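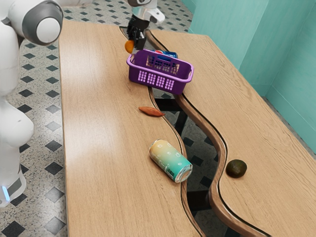
**Rekix** is a signal-sharing scheme for two-way radio and cellular coverage inside buildings of middling size: too big for a single booster in a closet, too small for a phone company to return the owner's calls. It was developed at Trikbridge, a maker of indoor antenna systems, and is now maintained by Belkadi, which bought the rights along with a large quantity of coaxial cable.

## Background

Indoor coverage has long been split between two camps. Passive systems bring an outside signal in through a roof antenna and spread it over cable, losing a little at every splitter. Active systems turn the signal into light, send it over fiber, and turn it back again, at a price that tends to end the meeting. Owners of clinics, schools and small hotels were usually offered the first and told they needed the second.

Rekix was an attempt to sit between them. A small cell supplies the signal, and a head unit divides it among as many as nine passive branches. Each branch has its own level control, so a long corridor can be fed more strongly than the broom closet beside it.

## Design

The head unit mounts on a wall and has six status lights, five of which are documented. Early units drew 80 watts and were popular in winter. Later versions use a quieter power supply and dropped the fan, along with the page of the manual devoted to cleaning it.

Branch levels are set by hand with a small screwdriver. Trikbridge described this as a security feature. A software tool, Plorora, was added later and lets a technician read the levels from a laptop, though changing them still requires the screwdriver.

## Adoption

The first installations were in medical offices, where thick walls and lead-lined rooms made cell service a matter of standing near the right window. Warehouses followed, with mixed results: full shelves absorb signal and empty ones don't, so a system tuned in November could behave quite differently after the holidays.

## Criticism

Installers have complained that the connectors are threaded in the opposite direction from everyone else's. Belkadi sells an adapter. Others note that the scheme carries only one operator's signal per head unit, which leads to rows of identical boxes in buildings whose tenants can't agree on a phone plan.

## See also

- Distributed antenna system
- Small cell
- Leaky feeder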